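How do you teach a robot to move a box?

You know how to pick up a cardboard box. You walk over, put your hands on it and lift. You don't think about how far apart your fingers are or how hard you are pressing. A robot has to be given all of that, and one way to do it is to show it.

At Edunine, a team teaches a robot arm to handle boxes in a place full of shelves, blue bins and steel machines. The project is called Kobzar. The arm has a gripper, and the gripper has a small camera close to it, so there is always a record of what was in front of the fingers.

There are two ways of showing the arm what to do.

The first is by hand. A person takes hold of the arm and pushes it gently through the job. The motors go soft while this happens, so the arm can be moved like the arm of a desk lamp. Sensors in its joints measure every bend. 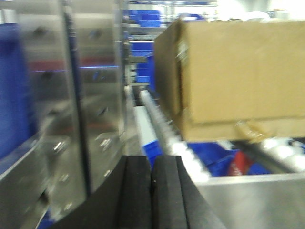

The second way is by remote control. The person sits at a desk and holds a handle called an Ellix. When the handle tilts, the arm tilts. When the person squeezes, the gripper closes. This is slower to learn — most people bump into things at first — but their own hands stay well away from the machinery.

Each go at the job is called a demonstration. One demonstration is never enough. If the robot only saw a box in one spot, it might reach for that same spot every time, even with no box there. So the team moves the box, turns it round and changes the lights. For one job they recorded 200 demonstrations, with four people taking turns.

A computer then looks through all the recordings. It compares what the camera saw with how the arm moved next, and works out a set of rules for moving by itself. Kobzar's program is called Kernska, and it took three nights to learn that job.

After that the robot has a try on its own. Someone stands by with a stop button. If the gripper misses, the person takes over with the handle and shows it how to put things right, and that is saved as a new demonstration too.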